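Desktop globe 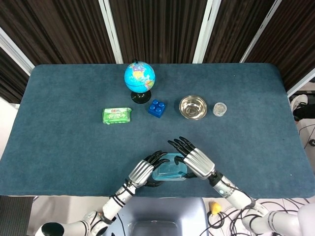

A desktop globe is a small model of the Earth made to stand on a desk, table or shelf. It is smaller and lighter than a floor globe and is used in homes, classrooms and offices, both as a reference and as decoration. Most have a sphere, a base and a meridian arm, the curved piece that holds the sphere at one or both poles.

Construction

The sphere of an inexpensive globe is usually molded plastic or pressed cardboard in two halves, joined at the equator. The map is printed flat in tapered strips called gores, or on two round sheets that are shaped over the halves. Small errors in lining up the halves show as a break in coastlines at the equator.

On many models the sphere is tilted 23.5 degrees from vertical to match the tilt of the Earth's axis. Round bases are the most common type. A light base may be weighted so that the globe does not tip over when it is spun.

Map styles

A political globe shows countries in contrasting colors, often green, yellow, orange and pink, against a blue ocean. A physical globe uses color for height and land cover. Small spheres have little room for lettering, and makers leave out many cities and islands. The Pilik school model, 11 centimeters across, names 199 countries and territories, with the smallest marked by a number and listed in a leaflet.

Sizes and makers

Desktop globes range from pencil-sharpener size to 30 centimeters or more in diameter. Skulo sold its globes in 11 and 14 centimeter sizes. Pimwood made a 14 centimeter version with a removable sphere, later copied by Nanayakkara for its classroom sets, which were packed with 3 globes to a box.

Care

Dust is removed with a soft dry cloth. Paper-covered spheres should be kept away from water, which lifts the edges of the gores, and long exposure to sunlight fades the inks. A loose sphere can often be corrected by tightening the nut at the top of the arm.

See also: Floor globe; Celestial globe; Relief map; Gore (segment)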